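October
By the programming desk, the Major, Jernley

We use cookies to remember your preferences and to see which pages get read. Carry on browsing if that's all right with you, or change your settings at any time.

Creature Season at the Major: progress report to the Wundeleck Fund

Dear friends at the fund,

First of all, thank you for letting us move this report back to October. The summer got away from us in the way summers at a single-screen theater tend to, and I would much rather send you something we've had time to think over than a page of attendance numbers dashed off between matinees. You'll find the numbers too, never fear, but I hope you will let me wander a little on the way to them.

You'll remember that the application was for a season of monster pictures seen from the monster's side: swamp things, reluctant demons, lonely giants, the odd sympathetic ghost. We asked for help with print and license fees, with talks before the films, and with taking a smaller version of the program down the road to Grellville, where there hasn't been a regular picture house in a long while. All of that is now under way, and most of it is going better than I dared put in the budget notes.

Screenings so far

We have shown 13 films of the 21 planned. The remaining titles run from now until the spring, with a pause over the holidays when the Major always gives itself over to musicals (our regulars would not forgive us otherwise). The order has changed a bit from the one you approved. We had meant to go strictly by decade, silents first, and after the opening weeks it became clear that people who came for one kind of creature wanted to see its cousins right away, while the first was still fresh in their minds. So the werewolves have been pulled together, and so have the sea monsters, and the result feels more like a conversation from one evening to the next. The list itself hasn't changed except in one place, where a rights holder stopped answering our letters and we swapped in a Mexican wrestling horror that went down like a house on fire.

The best-attended evening was the first of the double bills, and the quietest was a Danish picture about a reptile that I'm still very fond of and would show again tomorrow. I mention it because you asked us, kindly, to be plain about what didn't draw. It didn't draw. The people who did come stayed in the lobby talking until we had to turn the lights down on them, and a couple of them have been back for everything since.

The talks before the films were the part I worried over most. We kept them short, and we kept them informal, with the speaker standing down by the front row and no lectern. What has surprised me is how often the questions turn to makeup and costume. People want to know how hot the suits were, how the actor breathed, whether he could see out of the eyes at all. I think it's because everyone in the room has at some time worn a mask and knows what it is to look out of one. We have leaned into that for the second half of the season and asked our speakers to give a little more time to the craft side – the foam, the glue, the hours in the chair – and a little less to the box office.

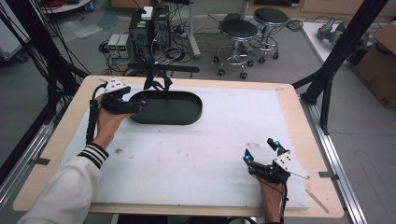

The handbook for the season, which was a separate line in the grant, is now written and mostly laid out. It will have an essay on each group of films, a page on the history of the Major itself, and a section at the back on making a monster at home, aimed at younger readers and at anyone who never quite stopped being one. For that last section we have tried to stay with things a family could manage in a kitchen. The page of suggested supplies lists paste, old newspaper and a great deal of patience. The printer in Jernley has quoted for a slightly heavier cover than we first asked for, and the difference can be met from what we saved on posters.

Grellville

Three screenings have taken place in Grellville, all in the old assembly hall, with our portable screen and the projector your first payment helped us buy. I won't pretend the hall is ideal. The windows are very tall and the curtains are very thin, and in June we had to wait for the sun to go down before the vampire could properly come up. Now that the evenings are drawing in it is much easier, and the sound has improved no end since we moved the speakers off the stage and onto the floor. The audience there is older than ours, and a good many of them saw these pictures when they were new, at drive-ins or in theaters long since turned into something else. They laugh in different places. They also bring their own cushions, which we have started recommending in Jernley.

We would like to add an afternoon showing in Grellville for those who don't care to drive home in the dark. It would cost us one extra license fee and the hall rent, and it can be covered inside the present budget if you are happy for us to move a small sum across from travel. If you could let us know either way before the winter program goes to print, we'd be very grateful.

Money

The full sheet is attached as usual. In short, we're a little under on posters and travel, a little over on print shipping, and level everywhere else. The shipping is a nuisance. Two of the older films exist only as prints kept a long way from here, and the cost of getting them to us and safely back again went up between our application and our first booking. We have agreed with another theater to share one of those journeys later in the season, so I expect the line to come back toward where it should be.

What we still have to do

There are three things on our minds for the coming months. The school matinees need firm dates, and the schools need them sooner than we are used to giving them. The captioned screenings have been popular enough that we'd like to caption every talk as well, and we are getting prices for that. And the closing night, for which we promised you live music with a silent, still lacks a piano that holds its tune. The one in the Major's pit is a lovely thing to look at.

You asked in the spring whether the season was bringing in people who hadn't been to the Major before. From the cards people fill in at the door, yes, though not as many as we hoped at the start, and more in Grellville than here. The newcomers in Jernley mostly come with somebody who already knows us. We'll go on handing out the cards and will send the whole bundle with the final report, comments and doodles included. There are a lot of doodles. Several would make better posters than ours did.

With warm thanks again for your support and your patience, and do please come to closing night if you can. We'll keep you seats near the aisle.

The programming desk, the Major

Recent from the Major
Winter musicals: the full list
Captioned screenings: what to expect
Getting to the Grellville assembly hall
Why we still show silents
Wanted: a piano

Sign up for our monthly newsletter and get the program before it goes up in the lobby.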